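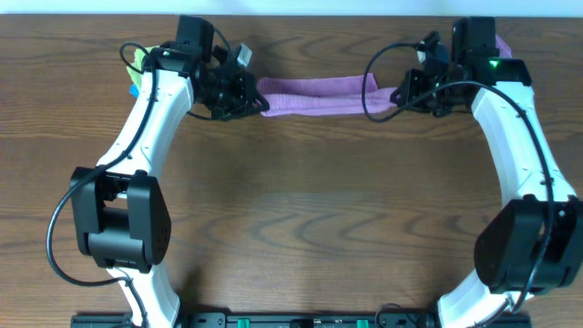

Towel, pink-lavender.

Towels and Cloths: Frequently Asked Questions
Kavavico Home Textiles, customer help
Last updated 2023-03-19

Do I need to wash new towels before I use them?
Yes. New towels are finished with a softener at the mill so they feel good on the shelf. That coating keeps water out. Wash them once by themselves in warm water, no fabric softener, and dry them fully. Most need two or three washes before they absorb the way they should.

Why does my new towel leave fluff everywhere?
Loose fibers are left over from cutting and weaving. Shedding drops off after the first few washes. Clean the lint filter after each load. If a towel is still shedding after ten washes, write to us with the order number.

Can microfiber go in with cotton?
Keep them apart. Microfiber grabs cotton lint and holds on to it, and then you get streaks on glass. Wash cloths with other cloths at 40 degrees Celsius or below. Do not use bleach or dryer sheets.

How should I store cleaning cloths?
Clean, dry and folded, on a shelf or in a drawer. Many people keep one color for the kitchen and another for the bathroom. Leave the tag on if you want the washing symbols handy, or cut it off close to the seam if it scratches. 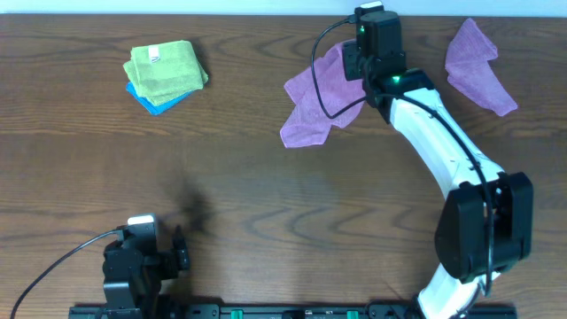

Jolanta Piątek: I used to put softener in with my cloths and they just pushed the water around the counter. Two hot soaks with a spoon of washing soda fixed most of them. Could you add something about that?

We have added it. If cloths or towels stop absorbing, soak them for an hour in hot water (check the label first, microfiber should stay at warm) with a tablespoon of washing soda, rinse well, and wash again without softener. Repeat if needed.

My towels smell sour even when they are clean. What can I do?
The usual causes are too much detergent and slow drying. Use half the detergent you use now and run an extra rinse. Take towels out of the machine as soon as it stops. Hang them spread out on a bar. A hook bunches the fabric and the middle stays damp.

What does GSM mean?
Grams per square meter, the weight of the fabric. Our Skenmont cloths are 200 GSM. Bath towels are much heavier and take longer to dry. If your bathroom has no window, choose a lighter one.

A loop got pulled. Will the towel unravel?
No. Cut the loop level with the rest using small scissors. Do not pull it.

Do colors run?
Dark reds and blues can, in the first two washes. Wash them separately or with similar colors.

How do I return something?
You have 39 days from delivery. Items must be unwashed. Send them to our returns desk at Dernska 62, or bring them to the shop on Pawłowska with your receipt. Refunds go back to the card you paid with. Sale items can be exchanged but not refunded.

Is there a discount for larger orders?
Orders of 20 or more of the same item get a lower price. Ask for a quote before you order, we can't apply it afterward.

When will the gray bath sheets be back?
In May.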